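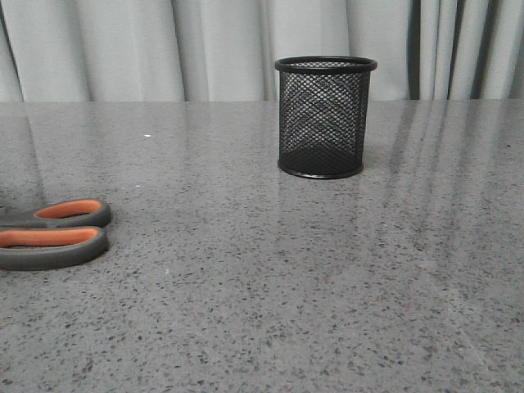

Buying a tabletop arm without blowing the budget

My total for the first year was 2,000 dollars, and I'd spent nearly all of it in my head before I looked up what a replacement cable costs. So this month's tips are for anybody who's been eyeing a small robot arm for the craft room or the garage bench. I love mine (I really do!) but I'd shop for it very differently now.

Pick the chore first. Write down one job you want done, in plain words, like "put the scissors back in the pencil cup." Then gather the stuff you already own for that job and leave it out on the counter for a week. You'll learn how much room the job takes, and you won't pay for reach you don't need. Raghda Nasrallah at Hullatura made me do this before she'd even quote me a price, and I grumbled, and she was right.
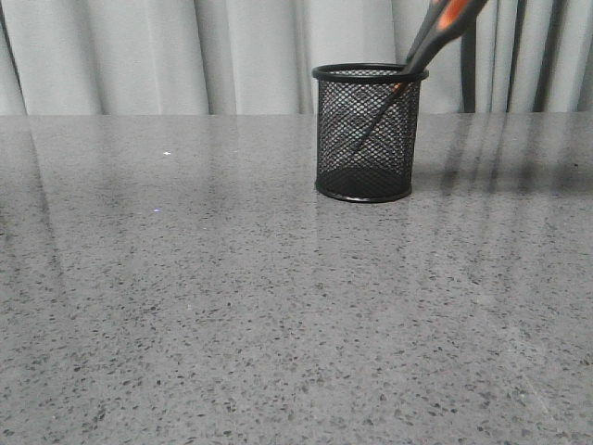

Scissors in the mesh cup, blades down. Write the finish line on your list too.

Measure more than the tabletop. I measured the counter and forgot about height. Scissors standing in a cup need clearance to go up and over the rim, so hold yours above the cup with the tips just clear and measure to the top of the handles. Then add whatever the gripper needs. If there's a shelf over your bench, do this before you order anything, and check the restocking fee while you're at it. Mine was 29 dollars and I paid it on a Friday night, very annoyed.

Spend on fingers. The arm gets all the attention in the catalog, but the fingers are what touch your things. Ask what shapes are sold separately and whether you can swap them with a regular hex key. I put 30 percent of my budget into fingers, spares and a camera for the wrist, and I'd do it again. Flat, closed scissors are a great item to ask the seller about: thin blades, loopy handles, a lump at the pivot. If they can't tell you where their gripper would grab a pair, keep shopping.

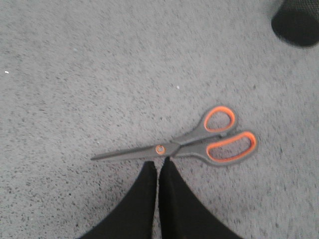 Closed scissors lying flat, with the fingertips just below the blades near the pivot.

Look at your surfaces. Shiny counters throw light back, and I wish I'd thought about lamps and curtains sooner. Before you buy a special mat, try a plain gray curtain behind the bench and move your lamp around. Mine came from the Mansour clearance bin.

Leave something in the jar. Áine Doherty spent every cent on a Lurkus kit and then had to wait until October for the power strip, the clamp and a decent stool. Hold some money back for the dull stuff. Ask about shipping on small parts as well, because a tiny bag of screws can cost more to mail than to buy.

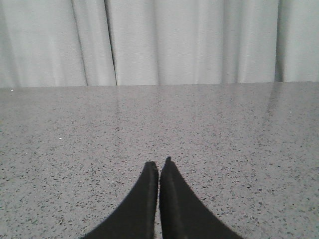 Fingers nearly closed over a clear counter. Get a look at how the tips line up before you order spares.

Used arms are worth a look, by the way. Ask for a short video of the gripper opening and closing with nothing in it, then another one with something thin. And get the charger!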